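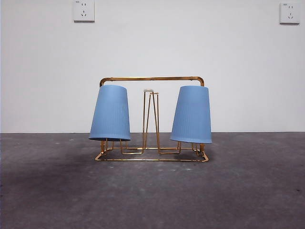

The task at the Wulteck open day: two blue cups, one rack.

If you missed our November outing to Wulteck, you missed a good deal of standing about in a unit on the edge of Flornville, looking at a cup rack. I recommend it.

The firm teaches robots to do household jobs, and its current passion is hanging cups up to dry. Idun Hovland, who runs the cup work, told us the arm had hung and unhung these two 211 times before we arrived, and that the target is 1000. After that they change the rack and begin again. She said this quite cheerfully.

The rack is a smart gold wire affair and the cups are pale blue plastic, ribbed down the sides, the sort you take on a picnic and don't mind losing. They go on upside down, one at each side. Neither hangs dead straight, and Abelardo Barrientos asked whether that counted as a pass. It does. The rule is that the cup must stay on the rack when the arm lets go, and looks don't come into it. Several of us would like this rule brought in at home.

We watched four goes. The first was perfect and took as long as it takes me to find my glasses. On the second the arm came in a touch low, thought about it, and put the cup down on the concrete with great care. Kacper Pawlak clapped anyway. The other two were fine.

Questions ran on well past tea. Yes, it can do mugs, but handles are "a separate conversation". No, it doesn't wash them first. Amrit Cloutier wanted to know what it would cost to have one in his kitchen and was given a biscuit.

The next visit is to Satti, where they have a machine that sorts bolts. Names to Kacper Pietrzak, please, and say if you need a lift. There are 2 seats left in his car.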